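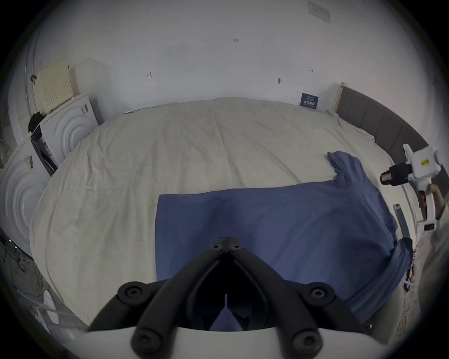 Something blue, most likely a shirt, on the big bed at Undow

Hi, I'm Domenica, and Undow is my little laundry-and-folding school. I teach people how to get through a basket of washing without losing their Sunday to it, and I also come to your place and sort out the cupboards if you'd prefer someone else did the swearing.

I started in July with a borrowed ironing board and one student, my neighbour Jonas Moser, who owned 40 business shirts and had never folded any of them. He hung the lot over a door. We spent two evenings on collars alone (he's pretty good now, and he'll tell you so!).

We do nearly everything on a bed. I know the fancy books want you at a table, but most of you haven't got a clear table, and a bed gives you room to lay a shirt out flat with the sleeves wherever they want to go. I don't bother pulling the sheet tight first either. Cream sheets are my favourite for this – you can see the edge of a coloured shirt straight away, and it's easier to learn when you can see what you're doing.

The beginner class runs for six weeks. We start with shirts, then trousers, then towels, and we finish on the fitted sheet, which I still think is a rotten thing to do to anyone. Heidrun Aigner takes the linen nights. She used to run the laundry at a guest house in Brandow and folds a doona cover quicker than I can find the corners of one.

Classes are kept to six people so everyone gets a decent go. If you've got a favourite jumper that always ends up a funny shape, bring it. Bring the kids' stuff too, odd socks and all.

Home visits take some 2 hours for a bedroom, longer if there's a wardrobe you've been avoiding. I'll go through the colours with you, work out what lives in which drawer and leave you a folding card for the inside of the door.

Ring or email whenever you like. I'm slow to answer on linen nights, but I do get back to everyone by the next morning.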